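Section 4. Mounting the Cletlow Closet Dehumidifier

4.1 Before you start

The Cletlow is intended for entry closets, mud rooms, and other small enclosed spaces where damp coats and shoes are stored. It must be mounted on a wall. Do not operate the unit on its back or side.

You will need a drill, a level, a pencil, and the hardware bag packed with the wall bracket. The bag contains 4 screws and 4 anchors. If you are mounting to bare studs, discard the anchors.

CAUTION: Check for wiring and pipes behind the wall before drilling.

4.2 Choosing a location

Minimum clearances are as follows.

Floor to underside of unit: 600 mm
Front grille to nearest hanging garment: 800 mm

The side vents must not face a corner. If the closet has a louvered door, mount the unit on the wall opposite the door. If the door is solid, leave it open while the unit is running in High mode.

NOTE: Clearance to garments is measured with the closet full. Long coats swing outward when the door is opened and can cover the grille.

Free-standing racks and wall hooks count as garment storage for the purposes of this section. Measure from the outermost point of the item on the rack, with everything hung in its usual place. Dark and heavy fabrics hold moisture longer and should go on the side nearest the outlet.

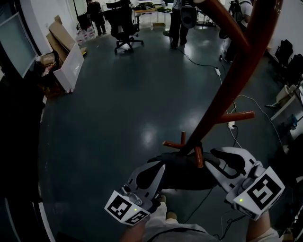 Figure 4-2. Dark item at a wooden coat rack.

Racks with angled or bent arms should be turned so that no arm points at the grille. Re-check the clearance whenever the rack is moved.

4.3 Mounting the bracket

1. Hold the bracket against the wall with the arrow pointing up.
2. Level the bracket and mark the screw holes.
3. Drill the holes and press in the anchors until they are flush.
4. Fasten the bracket. Tighten the top screws first, then the bottom screws.
5. Pull down firmly on the bracket. If it moves, remove it and choose another location.

CAUTION: Do not use adhesive strips in place of screws. The weight of the unit increases as the tank fills.

4.4 Hanging the unit

1. Remove the water tank and set it aside.
2. Lift the unit onto the bracket hooks and lower it until both side latches click.
3. Slide the tank in until the float arm moves freely.
4. Route the power cord through the clip on the lower left corner.
5. Plug the cord directly into a grounded wall outlet. Do not use an extension cord.

4.5 First run

Close all windows in the room. Set the dial to High and let the unit run until the Ready lamp stops blinking. Then turn the dial to Auto.

If the Tank lamp comes on with the tank empty, the float arm is caught. Remove the tank, free the arm, and refit the tank.

4.6 Filter

Wipe the filter with a dry cloth once a month. Replace it after 4000 hours of operation. Use only Semaan filters marked for this model. After fitting a new filter, hold the Reset button until the Filter lamp goes out.

For ducted installations using the Putell drain kit, go to Section 5.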